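Notes from the open day at the Ocampo salt works, 2018-02-17

The Ocampo works opens to visitors once a year, between the end of winter repairs and the first flooding of the pans in March. I went with Rodel Lacson, who grew up in Kondgate and had never been inside the fence. Admission was free. Parking was in the gravel lot by the pump house, and we were told to wear closed shoes.

## Getting there

From Kondgate we took the coast road south and turned off at the Rornonar bridge. The last stretch is a dirt track on top of the levee, wide enough for one car. There is a passing place halfway along. We met a delivery truck there and waited while it backed up.

The bus also runs on the open day, but it stops at the bridge, and the walk from there has no shade. People who came that way said it took longer than they had planned.

## The talk in the welcome building

Visitors sign in at the welcome building, get a paper map, and sit through a short talk before going outside. Lovely Espiritu gave the talk. She has run the brine side of the works for several years and spoke without notes.

The works covers 621 acres, most of it shallow ponds. Seawater comes in through a gate at the north end at high tide and moves from pond to pond by gravity. Each pond is a little saltier than the one before. Gypsum drops out first, in the middle ponds, and has to be left behind before the brine goes on to the crystallizing pans. If the brine moves too early, the gypsum ends up in the salt. If it sits too long, the salt begins to form in the wrong pond and has to be dug out by hand.

She passed around two jars, one of water from the intake and one of finished brine. The finished brine felt heavy for its size and left a slick feeling on the outside of the jar where it had leaked.
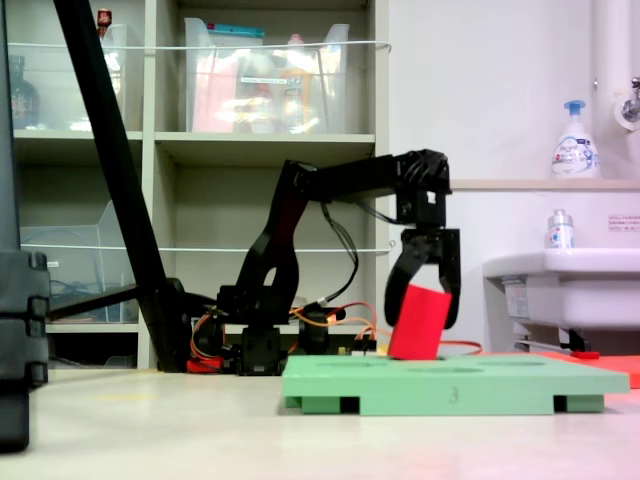

## The ponds

The walking route goes along the levees between the intake gate and the fourth pond, then cuts across to the pans. It is flat the whole way. The wind was steady from the west and a few people turned back for jackets.

The intake gate is a plain wooden sluice with a hand wheel. It was rebuilt after a storm took the old one, and the new timbers are a different color from the rest. A worker opened it partway for each group. The tide was not high enough for much water to come through, but it was enough to see how it works.

The early ponds have fish and brine flies and a lot of birds. By the fourth pond the fish are gone. The water there has a faint orange edge, which Espiritu had told us comes from algae that do well in strong brine. She said the color gets much stronger in late summer.

Rodel asked the worker at the gate how they decide when to move water. The answer was a glass hydrometer on a string, read every morning and written in a book. There is an electronic meter too, but they check it against the glass one.

## The crystallizing pans

The pans were dry when we visited. They are long rectangles with clay floors, rolled flat each winter with a heavy roller pulled by a small tractor. A cracked floor leaks brine and lets mud into the salt, so this is the main job of the off season. We were allowed to stand on the edge boards but not on the clay.

Harvest is in late summer. The crew breaks up the crust with a scraper, pushes it into rows, and loads it onto a conveyor. A sign by the first pan said last year's harvest came to 2065 tons. Some of it goes to Alden, the town inland, for packing. The coarse grade is sold loose to fish processors.
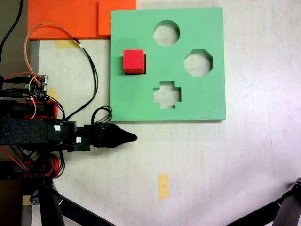 **Can you buy salt at the works on the open day?**

There is a table near the exit that sells the coarse and fine grades in cloth bags, cash only. The fine grade had sold out by early afternoon.

## The wash house

After the pans the route goes through the wash house. Raw salt is rinsed there with saturated brine, which carries off the mud without dissolving much of the salt. The washer is a long trough with a screw inside. It was not running, but the side panel had been taken off so that we could see in. The screw blades are worn thin along one edge and get replaced every other year.

Next door is the store, a tall shed with a steep roof and no posts in the middle. There was still a pile at the far end from the last harvest. It had set hard on the outside, and there were pick marks where someone had been working at it. The air in there is very dry, and the hinges on the doors are bronze. Steel ones had been tried and did not last.

## Practical notes

- The full route takes 2 hours at an easy pace, plus the talk.
- Toilets are at the welcome building only.
- There is no food on site. We ate in Kondgate afterward.
- Dogs are not allowed on the levees because of nesting birds.
- The wash house has a step down at the entrance that is easy to miss coming in from bright light.
- Rinse your shoes when you get home. Mine had a white line around the soles by evening.

Espiritu said groups can ask for a harvest visit by writing to the office, and that places are limited while the conveyor is running. Rodel put his name on the list before we left.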